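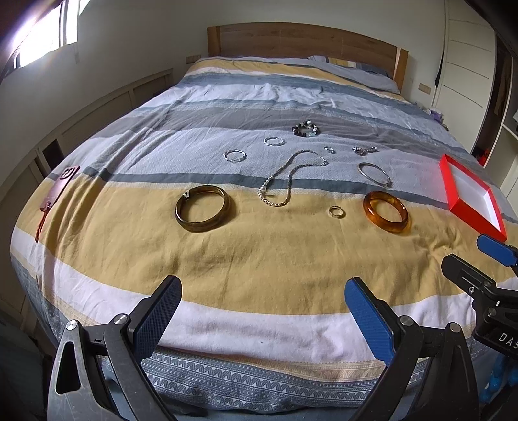
よくあるご質問 > ご宿泊について

ゲストハウス「プラルトビー(Plaltby)」のページをご覧くださり、ありがとうございます。メールでよくいただく質問と、その答えをまとめました。私の日本語はまだ勉強中ですので、分かりにくい文がありましたら、どうぞ遠慮なくお知らせください。
書いた人:Josefien Bakker(ヨセフィン)

チェックインは何時からですか。
午後3時から午後8時までです。8時より遅くなる方は、前の日までにメールで到着の時間を教えてください。鍵の箱の番号をお送りします。番号は毎回変わりますので、前に泊まった方も新しいメールを確認してください。

早く着いた場合、荷物だけ置くことはできますか。
はい、できます。午前10時から玄関の横の部屋でお預かりします。冷蔵が必要な食べ物は、名前を書いた紙をつけてください。チェックアウトの日も午後5時まで預けることができます。

予約はどのようにしますか。
このサイトの予約フォームか、メールでお願いします。電話の予約は受けていません。私が電話の日本語をときどき聞きまちがえるためです。一度、二人のお客様を二泊と書いてしまい、たいへんご迷惑をかけました。

一人でも泊まれますか。
もちろん泊まれます。一人の方は、二人部屋を一人でお使いになることになります。料金は予約フォームに人数を入れると出ます。

キャンセル料はかかりますか。
宿泊日の8日前までは無料です。7日前から2日前までは一泊目の料金の半分、前日と当日は一泊目の全額をいただきます。大雪や台風でバスや電車が止まったときは、キャンセル料はいただきません。運休のお知らせの画面を送ってくださると助かります。

支払いの方法を教えてください。
現金とクレジットカードが使えます。到着した日にお支払いください。領収書の宛名に会社の名前が必要な方は、正しい漢字をメールで先に教えてくださるとありがたいです。

朝食はありますか。
ございます。一人1000円で、前の日の午後6時までに申し込んでください。パン、卵、季節の野菜のスープ、コーヒーか紅茶です。パンはPieter Vanhoveが毎朝焼いています。時間は7時半から9時までで、早く出発する方には紙の袋に入れてお渡しします。

食べ物のアレルギーがあります。
予約のときに書いてください。卵と牛乳を使わない朝食は用意できます。小麦については、同じ台所でパンを焼いていますので、完全に分けることはできません。重いアレルギーの方には、申し訳ありませんが、ご自分の食べ物を持ってきていただくことをおすすめしています。

台所は使えますか。
午前10時から午後9時まで使えます。鍋、皿、塩、油は自由にお使いください。魚を焼くときは、換気扇を「強」にしてください。使った皿は、その日のうちに洗っていただきます。

シーツとタオルは毎日かえてもらえますか。
連泊の場合、シーツは三泊ごとにかえます。もっと早くかえたい方は、朝10時までに言ってください。タオルは使ったものをかごに入れてくだされば、新しいものをお渡しします。

枕が合わないときは、どうすればいいですか。
固い枕と低い枕の貸し出しがあります。数が少ないので、早い者勝ちになってしまいます。ご自分の枕を持ってくる方もいらっしゃいます。お帰りのときに忘れないでください。

洗濯はできますか。
洗濯機は一回300円、洗剤は無料です。夜9時を過ぎたら使わないでください。音が二階に響きます。

子どもと泊まることはできますか。
はい、何歳のお子様でも泊まれます。3歳までのお子様は、ご両親と同じベッドでお休みになるなら無料です。階段が少し急ですので、小さいお子様とは手をつないで上がってください。

ペットと一緒に泊まれますか。
残念ですが、泊まれません。補助犬は大丈夫ですので、予約のときに教えてください。

駐車場はありますか。
建物の裏に2台分あります。無料ですが、予約が必要です。冬は坂道が凍りますので、冬用のタイヤでお越しください。自転車は玄関の中に入れてもかまいません。

バスで行くことはできますか。
駅前の83番のバスに乗って、終点で降りてください。終点から宿までは歩いて6分です。土曜と日曜は最後のバスが早いので、時刻表を必ずご確認ください。

鍵をなくしたら、どうなりますか。
新しい鍵を作るために4000円をいただきます。あとで見つかった鍵を郵便で送ってくださった方には、お返しします。

忘れ物をしました。
メールで、品物と泊まった日を書いてください。見つかった場合は、着払いでお送りします。食べ物以外は三か月保管しています。

英語やオランダ語でも質問できますか。
はい。オランダ語は私とPieter、英語はNisha Ahujaがお答えします。返事は普通、次の日までにお送りしますが、火曜日は休みですので一日遅れます。

最終更新:2025年5月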